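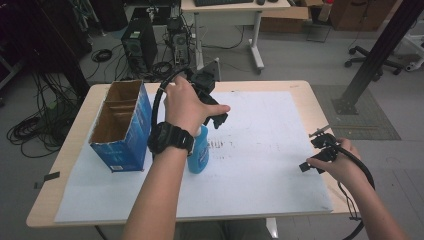
The table on Sunday, with the paper still on it.

I bought my work table from Yolanda Brannigan, who had it in her sewing room and was moving to a smaller apartment. It has a light top with a wood grain and it is the best table I ever owned. For this reason I was afraid of it during the first weeks. I put every cup on a saucer. I did not glue anything. I wrote my letters in the kitchen, on the old table, and the good one stood there like in a shop.

This is a silly way to own a table, and in November I decided to change it. I now cover it with paper. I want to write down how I do it, because two people have asked me, and also because I have made the mistakes already and you can skip them.

First, the paper. I started with newspaper and I do not recommend it. The ink goes on your hands and from your hands it goes on everything. Then I tried the brown paper for parcels, which is strong, but it remembers that it was on a roll. You put it flat and in one minute it is a tube again. Also it is dark, and when a small screw falls on it you will look for it a long time.

Now I use white paper in one large sheet. I buy it on the roll from a shop called Kohlhase, near the bus station, where they sell things for schools and for painters. The roll I have is 30 inches wide. They have also a thinner quality that costs less, and I bought it once. It tears when you slide a box over it. Take the thicker one.

I do not cover the table to the last inch. In the beginning I folded the paper down over all the edges, like when you wrap a present, and I taped it below. It was very neat and it was a mistake. Each time I leaned on the edge, the fold opened a little, and after some days there were rips at every corner. Now I leave the paper flat and let some of the table show. I like to see the wood anyway.

The paper gets dirty, and it should. There are gray smudges in the middle of mine, where most of the work happens. My sister thinks that I must change the sheet when it looks like this. I don't agree. A few smudges do no harm, and a fresh sheet every week is a waste. I change it when I can feel something under my hand, a crumb of dry glue or a cut from the knife, or when I want to work with light cloth.

About the box. For a long time I kept small things in a drawer, and I was proud of the drawer, but a drawer is not good for a person who forgets what is in it. So now I take an open cardboard box with a divider inside, the kind that is made to keep things apart from each other, and I stand it on the table. Mine is printed blue on the outside and inside it is plain brown. I have had it longer than the table. It came from a neighbor who was putting it out with the recycling, and I asked for it on the stairs, a little ashamed.

The compartments are the whole point for me. I have bought two plastic organizers in my life, one of them from Gitesico with very small drawers, and in both of them I stopped to put things back after one month. To open a small drawer with glue on your fingers is annoying, so you leave the thing on the table and tell yourself later. With an open box there is nothing to open. You drop the thing in. If it goes in the wrong compartment, this is not a tragedy.

I have only two rules for it. Nothing sharp goes in with the point up. And when I start a new project, I turn the box over and empty it, even if I think that I know what is inside. The last time I found a key that I had already replaced.

The spray bottle is next to it on the right side. It is a translucent blue one with a white label, and it stays there because I got tired of walking to the kitchen for it. I use it for the table when the paper is off. I spray on the cloth and not on the table — this I learned from Yolanda, who wrote me a small list when she sold it to me. She writes in capital letters and she underlines. "CLOTH FIRST" is underlined two times.

She wrote also that I should wipe along the grain and then dry it at once with a second cloth. I was skipping the second cloth for a while. Then I saw lines on the surface in the evening, when the lamp comes from the side, and I went back to the list.

One thing that I want to say about the order of the work, since I did it wrong many times. When I finish, I am tired and I want to pull the paper away with everything on it, like a magician. Please take everything off first. Put the box on the floor or on a chair, then the bottle, then the tools. After this, fold the paper from the outside to the middle, so that the dust stays in it, and carry it to the trash like a baby. If you roll it, the dust comes out at the two ends. I have a light gray floor and I can see every bit of it.

I time this sometimes, because I like to know such things. With the box and the bottle, and with the wiping, the last time took me 31 minutes. But in this I include that I found an old postcard under the roll and read it, and that I made tea.

What I have not solved is the clips. Tape leaves a sticky line when it stays too long, and in summer it will be worse, I think. A clip on the edge holds well, but my sleeve finds it. There is a small dark one that sticks out near the front corner on the left and I know exactly how it feels with my elbow. I have seen that people use flat weights, the kind for curtains. Peton has some in the catalog, but I don't want to order a whole set only to learn that they slide. If you use them, write me if they stay in place on paper.

The other question is the height. The table was made right for Yolanda, who is taller than me, and when I stand to cut, it is fine, but when I sit my shoulders go up. I put a cushion on the chair. The cushion moves. I will maybe look for another chair after the winter, and until then I stand more, and my back is not complaining yet.

Next time I will write about the shelf, which is still in its carton in the hallway. The instructions say that one person can build it in 60 minutes. I have opened the bag with the screws, and I closed it again.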